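En defensa del cajón desordenado

Publicado el 23 de marzo de 2026 en la sección Opinión

Escribo en español desde hace 16 años y todavía lo hago despacio, con el diccionario abierto. Pido por eso un poco de paciencia al lector. El asunto que quiero tratar es pequeño, pero me ocupa desde noviembre, cuando tuve que vaciar el piso de mi tía en Plornov y decidir, objeto por objeto, qué se guardaba y qué se tiraba.

Mi opinión es la siguiente: hemos llevado demasiado lejos la obligación de tener la casa ordenada, y con ella estamos perdiendo una forma de memoria que ningún álbum sustituye. Me refiero al cajón donde cae todo lo que no tiene sitio. En mi lengua materna tiene un nombre que significa, más o menos, «el cajón de lo que falta por decidir». En español he oído decir «cajón de sastre», y también «cajón desastre», que al principio tomé por un error mío de oído.

En el piso de mi tía había uno en la cocina y otro en el pasillo. El del pasillo me llevó una tarde entera. Contenía llaves de puertas que ya no existen, un recibo de la tintorería Chevalier, pilas gastadas, una libreta con los precios del carbón, dos botones de un abrigo que yo recordaba perfectamente y que no había vuelto a recordar en 30 años. El abrigo era verde. Mi tía me llevaba con él a la estación de Saltach, y en los bolsillos había siempre migas de pan.

Si alguien hubiera puesto orden en aquel mueble, los botones habrían ido a la caja de los botones, entre otros muchos, y yo no los habría reconocido. Los reconocí por estar al lado del recibo. Ese vecindario casual de las cosas es lo que me interesa defender.

Sé que hay argumentos serios en contra. El primero es el espacio: quien vive en un piso de 30 metros no puede permitirse la nostalgia, y yo misma he vivido en uno. El segundo es más delicado. Quien muere deja a otros el trabajo de vaciar, y es una descortesía dejarles demasiado. Este argumento lo respeto mucho. En casa de mi tía, la noche del segundo día, sentada en el suelo con las bolsas, estuve enfadada con ella, y no me avergüenza escribirlo.

Pero una cosa es aligerar la casa y otra es perseguir cada rincón. En los últimos años el orden doméstico se ha convertido en una especie de moral. Se venden separadores para los separadores. He leído un manual de 408 páginas que dedica un capítulo completo a la posición de las tijeras, y que recomienda revisar todos los cajones de la casa cada 8 semanas. Me pregunto quién tiene esa vida, y qué hace en las semanas restantes.

El manual trata el cajón como si fuera una superficie, una mesa que por accidente está metida en un mueble. Todo debe verse de un solo golpe al abrirlo. A mí me parece que un cajón es lo contrario de una mesa. Se inventó para que algo quedara fuera de la vista y, sin embargo, al alcance de la mano. Cuando se abre, uno no sabe exactamente qué va a encontrar, y esa ligera incertidumbre es de las pocas que todavía quedan dentro de una casa.

También los muebles han cambiado en esta dirección. En la tienda Clollano, donde entré a buscar una cómoda para mi dormitorio, casi todos los cajones eran planos, muy anchos, con compartimentos ya hechos. El vendedor me explicó que la gente los pide así. Yo le pregunté dónde se ponía lo demás. Me contestó, con mucha educación, que la idea era que no hubiera lo demás. Salí sin cómoda y pensé en esa frase durante todo el camino en tranvía.

No propongo vivir entre montones. En mi casa los papeles del médico tienen su carpeta, la ropa de invierno está limpia y doblada, y los cuchillos están donde deben estar. Propongo solamente una excepción, un único cajón por casa, con un límite claro: cuando ya no cierre, se saca algo. El límite lo pone la madera y no el calendario. Dentro, que cada cosa caiga donde quiera.

De mi tía he conservado los dos botones y el recibo. Están juntos en mi propio cajón, debajo de unas gomas elásticas y de un tornillo que seguramente pertenece a algo importante.

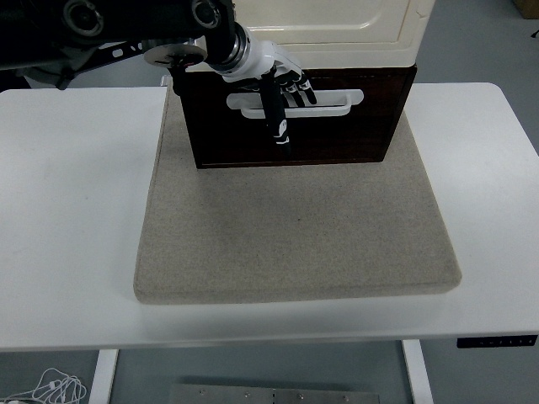
Un cajón de madera oscura bajo un cuerpo de color crema.
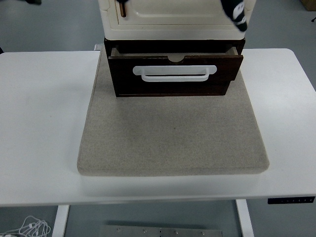 ¿Conviene revisar de vez en cuando ese cajón, o es mejor no tocarlo nunca?

Conviene abrirlo sin prisa una vez al año y retirar lo que pueda hacer daño o estropear lo demás, como las pilas viejas, los medicamentos caducados o cualquier cosa que gotee. El resto puede quedarse mientras el cajón cierre bien.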